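News > Local Business > Workplace

Robot arms take over the can restocking at Dellham, and the crew gets its afternoons back

Anyone who has filled a drink rack by hand knows the routine. Bend, grab, set it in the lane, turn the label out, do it again. At Dellham, the vending and break room supplier on the Narnville side of the river, a pair of robot arms is now learning to do exactly that, and the people who used to spend half their shift on it could not be happier to share!

The setup is simple enough to explain over a soda. A worker carries drinks to the table on a tray, and the robot works with them at a clear rack, where each brand has its own lane. The arms have bright green fingertips that close on a can from both sides. Pepsi, Pocari Sweat and Chilsung Cider are among the drinks it is practicing with.
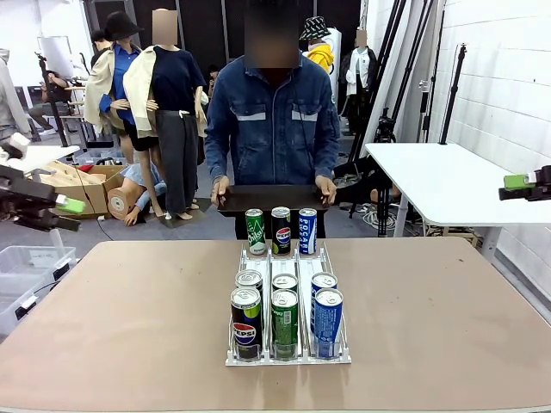

Ragnvald Myklebust has run the restocking floor for 8 years and was, by his own account, the loudest doubter in the building when the arms arrived in March. "I figured we'd be babysitting it," he said. "The first week, we were. Then one morning I came back with my coffee and it was just working away, and I stood there and watched it like TV."

The company supplies break rooms at 36 sites between here and Zellberg, and it sends out 3940 cans in a normal week. Before the arms, every one of them went through somebody's hands at least twice. Wrists took the worst of it, Myklebust said, and two of his longest-serving people had asked to move to driving routes for that reason. One of them has already asked to come back.

What has changed most is the shape of the day. Restocking used to start at 6 a.m. and run straight to lunch. Now the crew takes turns at the robot table, bringing drinks and showing the arms new arrangements, and the rest of the morning goes to checking orders and calling customers (a job that used to get squeezed in after 3 p.m., when half the customers had gone home). 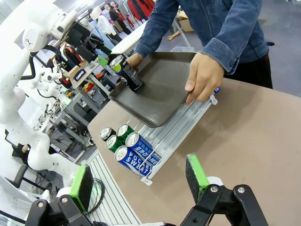
There is some skill in it, too. Cans roll, and a rack that is easy for a person can be a puzzle for a gripper, so the crew has been working out with the engineers from Engström how a tray should come in and how much room the fingers need. Myklebust keeps a spiral notebook of what they try, with coffee rings on most of the pages. The engineers photocopied it last month and took the copy back to their own shop.

Nobody on the floor has lost hours, according to the company, and the three people who trained on the arms first got a raise for it. They are now teaching the others. New hires get a turn at the table in their first week, which has made it the most popular stop on the tour.

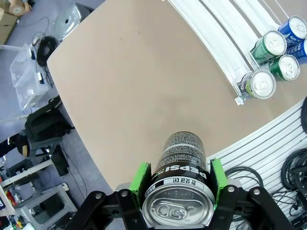
Speed is still a sore spot. The arms handle about 1470 cans a week so far, well short of what the full crew can do by hand, and crushed multipacks and odd-sized bottles still go to people. Myklebust doesn't mind. He wants to try the taller cans next, and after that the juice boxes, which he expects to be a mess.

Dellham plans to put in a second table before summer. The crew has been asked to pick the spot, and the leading choice is the corner by the window.

42 shares | 17 comments

Related stories
Zellberg bakery adds an early shift
Narnville bus depot to get new wash bays
Route drivers wanted: what the job is like
Engström opens its workshop to high school students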